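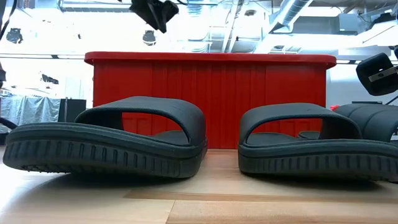
Moin in die Runde,

ich komme erst heute dazu, auf die Frage nach dem Schuhwerk fürs Zeltlager und für die langen Etappen zu antworten, weil ich die letzten Tage mit dem Packen von Paketen für den Flohmarkt beschäftigt war (dazu unten mehr). Also, Hüttenschuhe und Lagerschuhe: ich bin nach vielen Jahren des Herumprobierens bei ganz schlichten schwarzen Badelatschen gelandet, breiter Riemen, dicke dunkelgraue Sohle mit Rillen an der Seite, so wie das Paar da auf dem Tisch. Reinschlüpfen, zum Waschhaus schlurfen, fertig. Mehr will ich abends von einem Schuh nicht.

Zur eigentlichen Frage aber, ich zitiere mal:

> Hallo Liste,
>
> wir wollen im Sommer zum ersten Mal den Grondeo-Weg
> gehen, und zwar von Travgate aus bis rauf nach Banov.
> Zwei Erwachsene, ein Kind (11), Zelt dabei. Im Heft
> steht, das sei in zwei Wochen gut zu schaffen. Stimmt
> das? Und kann man unterwegs einkaufen oder muss man
> alles schleppen? Außerdem streiten wir uns, ob man ein
> zweites Paar Schuhe braucht oder ob das nur Gewicht ist.
>
> Wir sind bisher nur Tagestouren gegangen und einmal ein
> langes Wochenende, da hat es allerdings durchgeregnet.
>
> Danke schon mal und Gruß aus dem Flachland

Zweites Paar Schuhe: ja, unbedingt, vor allem mit Kind. Da könnt ihr euch den Streit sparen! Wenn es einmal durchgeregnet hat, wisst ihr ja selber, wie sich das anfühlt, abends wieder in die nassen Stiefel zu müssen, bloß weil man noch mal raus muss. Schwer müssen sie nicht sein, bequem schon. Ich bin auch mal eine Saison mit so dünnen Hotelschläppchen unterwegs gewesen, die wiegen ja fast gar nichts, aber auf dem Schotterplatz hinter Travgate habe ich jeden Stein einzeln gespürt. Einmal und nie wieder.

Zu den zwei Wochen: kommt drauf an, ob ihr den Bogen über den See mitnehmt. Der Grondeo-Weg ist im Heft mit 200 Kilometern angegeben, und wenn man das einfach durch vierzehn teilt, klingt das nach einem Spaziergang. Aber die Etappen sind sehr ungleich. Die ersten drei Tage ab Travgate sind flach, man läuft viel auf dem alten Bahndamm, links Weiden, rechts der Kanal, und wenn man Pech hat, steht der Wind genau von vorn. Da schafft auch ein elfjähriges Kind ordentlich Strecke (meins hat damals allerdings an jeder Schleuse eine halbe Stunde gebraucht, weil es unbedingt sehen wollte, wie ein Boot durchkommt, und es kam natürlich keins). Danach geht es in den Wald und wird hügelig, und das Stück vor Banov zieht sich wirklich. Das würde ich auf jeden Fall teilen. Es gibt auf halber Höhe eine Wiese mit Quelle, wo man eine Nacht stehen darf, wenn man vorher unten am Hof fragt.

Plant zwei Ruhetage ein, und zwar nicht am Ende. Wir haben beim ersten Mal beide hinten drangehängt, "zur Belohnung", und dann saßen wir in Banov und hatten nichts zu tun, während uns die Knie schon in der Mitte gefehlt hatten. Beim zweiten Mal haben wir einen nach dem Bahndamm gemacht und einen auf der Seewiese, das war viel besser.

Einkaufen: geht besser, als man denkt, aber nicht überall. In Travgate gibt es alles, auch Gaskartuschen. Dann kommt zwei Tage lang nur ein Hofladen mit Eiern, Kartoffeln und sehr gutem Apfelsaft -- Kasse des Vertrauens, also Kleingeld mitnehmen! Ungefähr in der Mitte der Strecke liegt der kleine Markt von Rahman, gleich an der Brücke, der hat mittags zu und macht um drei wieder auf. Brot ist dort nachmittags meistens weg. Wer früh aufbricht, steht also genau dann vor der Tür, wenn geschlossen ist, ist uns zweimal passiert. Hinter der Brücke würde ich für drei Tage Essen mitnehmen, danach kommt bis Banov nichts mehr außer der Imkerei, und von Honig allein wird man nicht satt.

Wasser ist kein Problem, im Wald sind genug Brunnen. Nur der am Forsthaus war im letzten Sommer abgestellt, ich weiß nicht, ob der wieder läuft. Vielleicht war jemand von euch im Frühjahr dort und kann was dazu sagen?

Zum Zelt: auf den Plätzen am Kanal ist der Boden hart wie Beton, da biegt man sich die dünnen Heringe krumm. Ich nehme inzwischen 5 kräftige extra mit und lasse dafür das Buch zu Hause, das ich sowieso nie lese. Packt dem Kind nicht zu viel auf, Schlafsack und Regenjacke und ein Kuscheltier, das reicht völlig. Den Rest teilt ihr euch, und nach dem ersten Tag wird sowieso alles noch mal umgepackt.

Zurück kommt ihr von Banov mit dem Bus, der braucht bis Travgate 60 Minuten, was einen nach zwei Wochen Fußmarsch schon ein bisschen kränkt. Fahrkarten gibt es beim Fahrer. Im Februar fährt er nur auf Anruf, aber das betrifft euch ja nicht.

Ach so, und die Karte! Die grüne ist veraltet, da geht der Weg noch durch den Steinbruch. Nehmt die neue mit dem blauen Umschlag, da stimmt auch die Umleitung am Wehr. Ich habe die alte noch doppelt, falls jemand sie als Andenken möchte, gegen Porto.

Und damit zum Flohmarkt: ich habe noch einen Kinderrucksack (Hüftgurt etwas ausgeleiert, sonst gut), zwei Faltschüsseln und einen Spirituskocher abzugeben. Der Kocher rußt ein wenig, kocht aber brav. Bitte per Mail direkt an mich und nicht über die Liste, sonst kriegen wieder alle das Hin und Her ab.

Viele Grüße, und schreibt hinterher unbedingt, wie es war -- vor allem, ob am Kanal endlich mal ein Boot durch die Schleuse gefahren ist!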